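Listero opens "waterless" car wash in Ibarra, with big promises

Car care firm Listero has opened its first valeting bay in Ibarra, and says it can clean a family hatchback without a hose, a bucket or a drain. Drivers may want to wait a little before getting rid of the sponge.

The service uses a spray called Clurnotus, which the firm says lifts grit away from the paint so that it can be wiped off with a cloth. A basic clean takes 20 minutes. Listero claims each one saves around 200 litres of water, although it would not say what kind of washing it was comparing itself with. A driver with two buckets and a bit of patience gets nowhere near that amount.

Then there is the question of scratches. Wiping a dirty panel with hardly any water on it is the thing most valeters warn their customers against, and Ibarra's roads are not kind in winter. Asked what happens to a car caked in mud, a member of staff at the counter said it would be "assessed on arrival". The small print on the booking form says very dirty vehicles may be turned away, which leaves the service looking best suited to cars that are fairly clean to begin with.

Margarida Vieira, who has run a hand wash on the other side of town for years, was not losing sleep over it. "I've used sprays like that for dust on a show car and they're fine," she said. "I wouldn't put one near a van that's been on a building site. You'd hear it scratching."

Listero says the spray was tried on 3,000 cars before launch. It has not published the results, and a request to see them was met with a leaflet. The leaflet repeats the 3,000 figure twice and has a drawing of a leaf on the front.

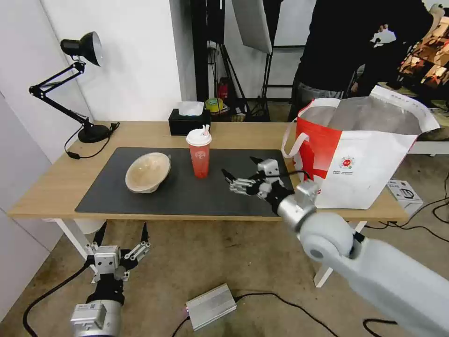

Prices and booking

An outside clean is free of extras at the basic rate, but wheels, door shuts and glass are all charged on top. Interior work is done by a partner company, Stindora, and has to be booked separately – so a full valet means two bookings and two receipts.

There is also a monthly plan, with a minimum term of 5 months. Cancelling early means paying for the months left, a point that appears on the second page of the terms.

The bay is open from eight in the morning and takes its last car at half past four. Listero says a second site will follow in April, but has yet to say where.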